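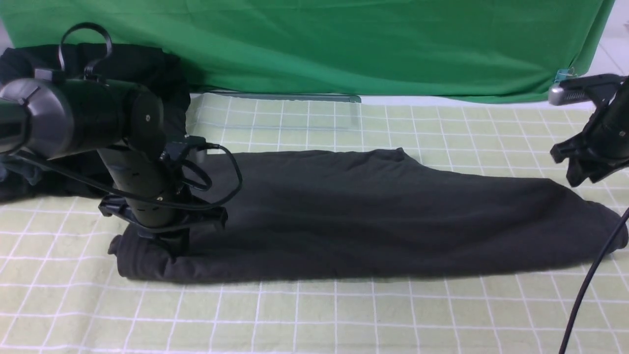
Figure 2. A dark garment folded or rolled lengthwise on the gridded cloth. The left end is bunched and the right end tapers.

5. Surface and contrast effects in lengthwise folding

5.1 Compact and elongated states

The garments in the Plurkum set were scored in three states: flat, elongated and compact. The flat and compact states gave little trouble. A flat shirt has an outline that can be traced, and a compact one has four sides that can be compared with a rectangle. The elongated state is the intermediate one, reached when the garment has been reduced in width and has not yet been reduced in length. Most of the disagreement between scorers was found here, and this section is limited to it.

Figure 2 shows the elongated state in a form that recurs throughout the set. The two ends differ in thickness, and soft wrinkles run along the length. A score based on the footprint alone treats such a garment as nearly finished, as its width is already small relative to its length. A score based on thickness gives a lower value and marks the bunched end as the place where further work is needed. Both scores were recorded for each of the 39 garments and were kept separate through the analysis.

The term "rolled" is used loosely in the literature on household folding, and we found that it could not be applied consistently to dark knitwear. From above, a garment folded over on itself several times and a garment rolled on its long axis present much the same outline. Where the scoring sheet (Zesamik, second revision) asked for one or the other, scorers were allowed to enter "lengthwise, unspecified." This entry was used often enough that we recommend it be made a category in its own right.

5.2 The gridded cloth as a reference

The tablecloth serves as a rough scale. Its white lines form a regular grid, and the extent of a garment can be read off in cells and fractions of a cell. Readings were taken along the long axis first and then at three positions across it: at each end and at the midpoint. The ratio of the larger end reading to the smaller is reported as the taper. A taper close to one indicates a garment of even width. It says nothing about height, and the thickness score must be consulted alongside it.

Two sources of error should be noted. The first is perspective. Seen obliquely, the grid lines converge toward the back of the table, so a cell near the front edge covers more of the image than a cell near the back. Readings were therefore taken against the cells directly next to the garment. The second is displacement of the cloth itself. A light tablecloth can shift when a heavier textile is dragged across it, and a pucker beside the garment shortens the apparent cell. Scorers were told to discard any reading for which the adjacent lines were visibly bent.

A plain cloth had been used in the pilot work at Lekota. It was easier to keep smooth, but every length had to be taken with a tape, and handling the tape disturbed the looser folds. The printed grid removed that step. Its cost is that a pale checked pattern beside a dark textile produces a strong difference in brightness, to which we now turn.

5.3 Contrast and the visibility of folds

Dark textiles on a pale ground have a clear outer boundary and weak interior detail. The boundary is what the footprint score depends on, and it was obtained without difficulty even where the edge was irregular. Interior folds are another matter. On charcoal and navy fabric a crease appears as a faint lighter streak or as a slightly darker trough, and whether it is seen at all depends on the direction of the light. Raising the light level helped only in part. At the brightest setting tried, up to 3000 lux at the table surface, the pale cloth became washed out before the shallow creases in the darkest garments could be counted with confidence.

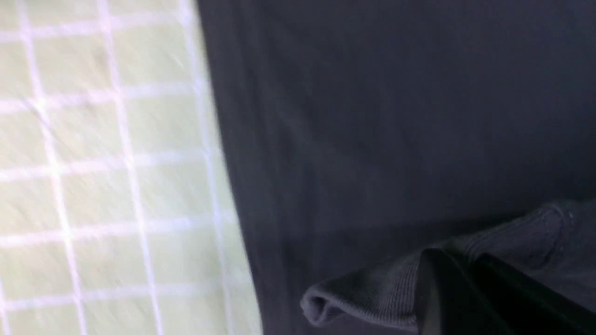
A reviewer of an earlier version objected that the problem had been created by the choice of cloth, and that a mid-gray ground would have let the interior of the dark garments be exposed properly at no loss to the outline. We accept the first part of this. The second holds for charcoal and navy items taken alone, but the Plurkum set also contains gray garments, for which a gray ground would remove the outline on which the footprint score rests. Changing the cloth between garments was considered and rejected, as the grid readings would no longer have been taken against one reference.

The alternative adopted was to score interior folds by touch. The scorer passed one finger along the garment at low pressure and counted ridges. Agreement improved for all dark items except those finished with Furkar softener, which left the fabric limp enough that a ridge could flatten under the finger. These garments are marked in the results and are excluded from the fold counts — though not from the footprint or thickness scores.

5.4 Ribbed parts

Cuffs, hems and neckbands required a separate rule. Ribbing resists folding across its width and tends to spring back, so a shallow dip may form in the plain fabric next to it. Such dips were counted as folds by one scorer and ignored by another in the pilot. Under the rule used here, a dip that runs beside a ribbed band and ends with it is treated as part of the band. A dip that continues past the band into the body or sleeve is counted once.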